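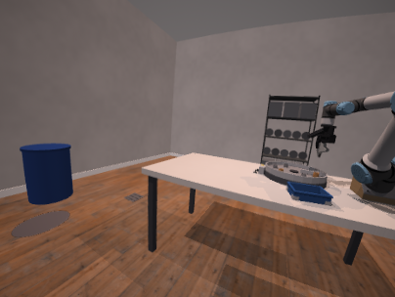
23 March 2019
Dramier lab, Vodari sorting entry for Lometti

Came in to go through Senan's overnight batch before he shows it to the rest of the team. His message said the cell "basically works now." I've read that sentence before, in September, about the gripper.

Numbers as logged: 300 runs, 221 marked placed, 48 timed out at the 30 second limit. The rest are filed under "other," and nobody has opened that folder. I asked Senan what "other" covers and he said solver complaints, mostly. I'd like to see one before I agree to "mostly."

My bigger worry is what "placed" means. The script checks the part's position once, at the moment the fingers open. If the part is inside the tray volume at that tick, it scores. It doesn't have to come to rest there. Orange and gray are scored the same way, so this batch says nothing about sorting, which is the task we signed up for. Apostolos says color comes next week. Fine, but then the 221 shouldn't go on the poster under the word "sorted."

Replayed a handful of runs by hand at quarter speed. The approach to the tray looks decent. The fingers go well down between the walls, and I couldn't catch them going through the floor of it, though I wouldn't swear to the tips.

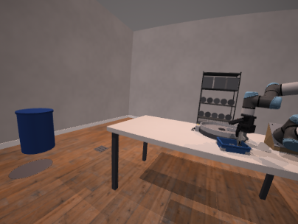
Scene problems

The blue barrel still hovers off the floor with its shadow patch lying under it. Apostolos calls it cosmetic. Probably true, it has no part in the task, but it makes me wonder what else was set by eye. The turntable height was, I checked. He measured the real one at the school afterwards and the two differ by a few millimeters. Nobody updated the file.

Friction on the disc is a default value from the Mac an tSaoi parts pack. I asked where it came from and got a shrug. All our timing depends on how parts ride the disc and what they do when they reach the bar, so I want a measured value in there before any more overnight batches. A tilting board and a protractor would do.

Lighting is the same in every run. If the color check works next week, that will be part of the reason.

Second set, turntable side

Moved to the other camera and reran with the tray at the back of the table. Same seeds, same arm program apart from the drop point. Senan expected no change. I expected worse, given the longer swing over the rim. Too few runs so far to say who was right, and I've told him to stop quoting the first few.
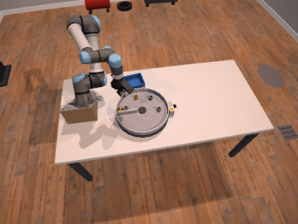 Does a part that bounces out of the tray still count as placed?
Under the current script it does, as long as it was inside when the fingers opened. Senan will add a second check after the part has stopped moving, and the old batch gets rescored with it.

Pile-ups at the bar bother me more than the bouncing. Once the pieces bunch up there, the picker takes the center of the whole clump as its target, and that point can sit in the gap between two parts.
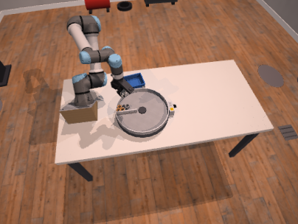 Senan's fix is to turn the disc back a little and try again. It might spread them. It might also just use up the clock and move runs from one failure column to another, so I want timeouts and clump misses logged separately before he touches it.

Apostolos would prefer to feed parts more slowly. The Lometti rules set the feed, I pointed him to the page, and he is going to read it again.

To do
Senan: rest check, rescore, open the "other" folder and write down what is in it.
Apostolos: turntable height, friction test, put the barrel on the floor.
Me: vary the lights, rerun both tray positions on the full seed list. No poster text until that's finished.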